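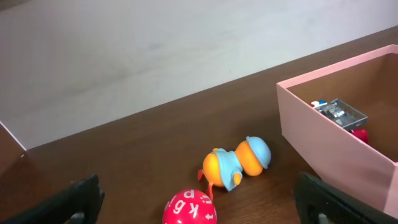
4. What happens to the noise

I should say up front that I came to Zilosport as a fan and only later as somebody with a coding sheet. It's a swimming manga, it runs to 116 chapters, and it is incredibly loud. Nearly every page has lettering sloshing through the water or slapping against the tiles, and the English edition from Brillia treats that lettering three different ways, sometimes within a single race. Some effects are redrawn in English, some keep the Japanese with a tiny gloss tucked beside them, and some are simply left alone.

For this section I coded 720 effects from the race chapters. I'd hoped to do the lot (my guess is up to 2,000 in the whole series), but my eyes gave out in February and the race chapters are where the interesting stuff is anyway. An effect counted once per panel, even when it was repeated across the water, and effects inside speech balloons were left out because Brillia's letterers handle those as dialogue.

The thing that surprised me was how closely the treatment follows the size of the lettering. Big effects that bleed behind a swimmer's body almost always stay in Japanese with a gloss. Small ones — a goggle strap snapping, a towel being dropped — get redrawn, and often with real flavour. My favourite is a "fwump" in the second relay that I'm fairly sure has no business being as funny as it is.
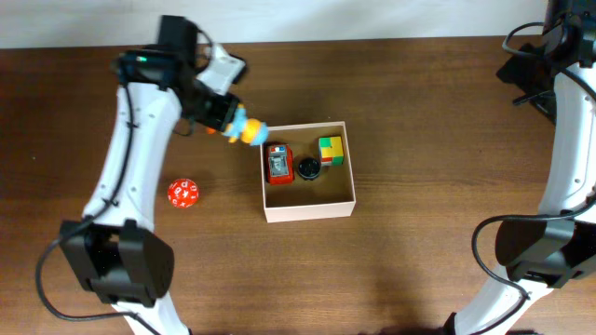 4.1 Readers and the gloss

I also went through the Zilosport threads on Brarnilix, the reader forum, to see whether people noticed any of this. They did, and they were not shy about it! Newer readers tended to like the redrawn effects and found the glosses fiddly. Longer-term readers leaned the other way, and several mentioned the Rantala fan edition, which left everything untouched and put a glossary at the back. I remember that glossary fondly, though I'll admit I hardly ever turned to it.
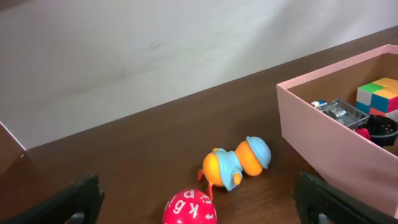

Figure 2. Tabletop and wall.

One wrinkle I can't sort out with this sample is the training chapters. They're quieter, the lettering is thinner, and the redrawn effects there seem to be by a different hand. I've kept them out of the comparison in Section 5 for that reason, and the coding sheet marks where each one starts.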